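How Do You Teach a Robot to Make Breakfast?

Hi, I'm Dušan Tomić, and I spend my days showing robots how to do things that you can probably do half asleep. Pick up a spoon! Put a plate down! Easy for you, really hard for a robot.

So how do I do it? I don't type in "grab the spoon, please." I show it. I hold a grabber in my hand, a bit like the claw you use to pick up litter in the park. It has two fingers that open and close, and a camera that watches everything they do. I squeeze, they pinch. I let go, they open.

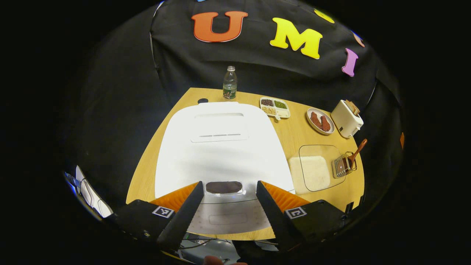
Every try gets saved, and each one is called a demonstration (that's a big word for "look, do it like me"). One demonstration isn't much use. Last Monday I did 80 before lunch, and my hand was so tired that I ate my sandwich with the other one!

Then I take everything to our computer, which we named Pirkano. It looks at all my tries and hunts for patterns. Where did the fingers go when the plate was on the left? What about when it was on the right? That's why I keep moving things between tries. If the plate always sat in the same spot, the robot might only learn that one spot, and then you'd have a very confused robot at your table.

Those black-and-white squares on the fingers have a job too. The computer can find them easily in the video, so it can work out how wide open the fingers are - like reading a ruler from across the room.
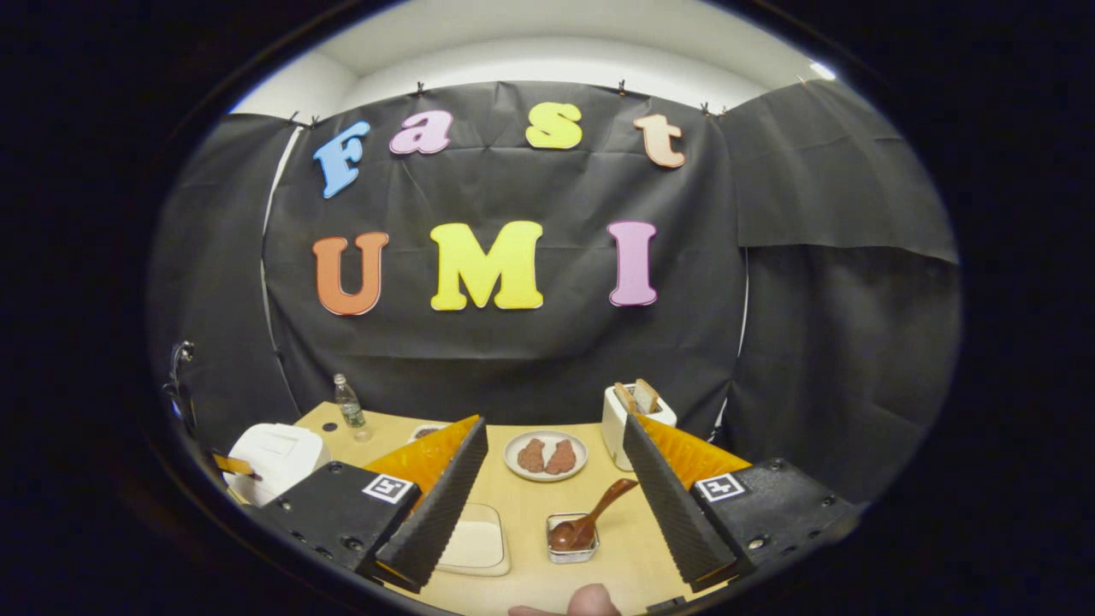
The grabber's two fingers, with a plate of food and a toaster on the table behind them.

There's another way to teach a robot, called remote control. You move a controller and the robot's arm copies you, even if it's in another room. I've tried that as well, and I was terrible at it. It took me 3 days to stop bumping into the table.

Want to try teaching at home? Ask a friend to be the robot. Show them how to stack some cups, but don't say a word. Then move the cups and see if they can still do it. After that, swap!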